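4.3 Setting up the breakfast table

This section covers the table, the backdrop and the tabletop items for the Vesilier kitchen display kit. Complete section 4.2 (assembling the backdrop frame) first. Allow 50 minutes for a first set-up.

4.3.1 Hanging the backdrop

1. Stand the frame behind the long side of the table. Check that both feet are locked.

2. Drape the black cloth over the top rail so that the hem clears the floor.

3. Pin the upper edge, starting at the center and working outward. Loose folds at the left and right sides are acceptable. Do not stretch the cloth to remove them – the pins will tear through.

4. Attach the foam letters. Both words rise from left to right, with the shorter word below the longer one. Fix the first letter of each word, then the last, then fill in between.

CAUTION: Press the foam letters from the middle. Pulling on a thin part can split it.

Note: Replacement letters are ordered singly from Womora under part number 584. State the letter and the color.

4.3.2 Placing the items

1. Wipe the tabletop with a dry cloth.

2. Place the toaster on the left side of the table. Insert the slice of toast so that its top edge shows above the slot.

CAUTION: The toaster is a display item. Do not connect it to an outlet, with or without the slice in place.

3. Place the oval plate directly to the right of the toaster and lay the food piece on it.

4. Place the wire dish rack in front of the toaster.

5. Place the square utensil basket at the center of the table. Stand the white item upright inside it. If the basket rocks, turn it a quarter turn and try again.

6. Place the white bottle toward the back of the table.

7. Place the divided tray to the right of the bottle and farther back. The green mung beans go in the left compartments and the reddish-brown beans in the right. Lay the scoop across the tray.

Note: Fill the tray after it is in position. Beans that drop onto the table should be picked up before the other items are moved, as they scratch the finish when dragged.

4.3.3 Checking the layout

Stand at the front edge of the table and confirm the following:

– all seven letters are visible above the items
– the toaster, plate and basket do not touch
– the tray is level and no compartment is overfilled

If an item is missing, enter it on form 2102 before the display opens. Dried beans may be topped up from the kitchen store. Mixed beans must be sorted or discarded.

Layout after step 7:

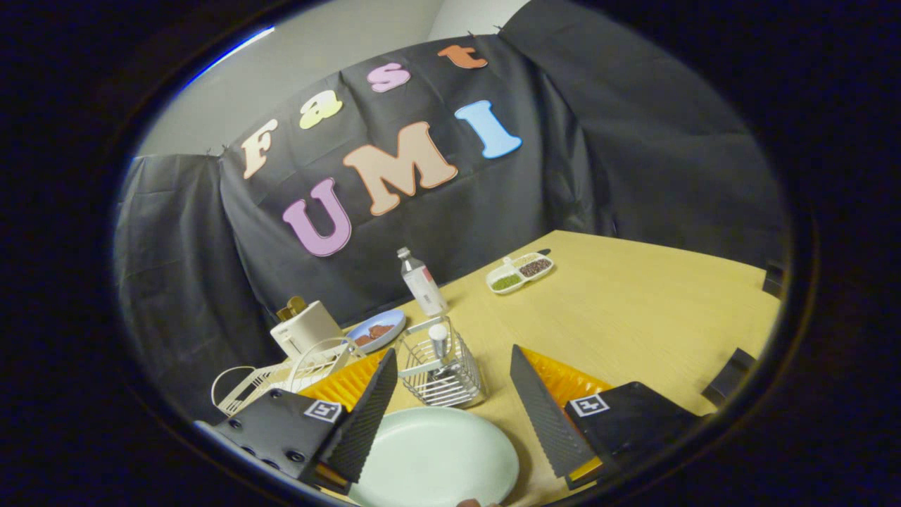
Hina Mohmand: On step 7, I would fill each compartment only to just below the divider. Filled to the top, the two kinds get mixed as soon as the scoop is used, and sorting them took me most of a morning in August.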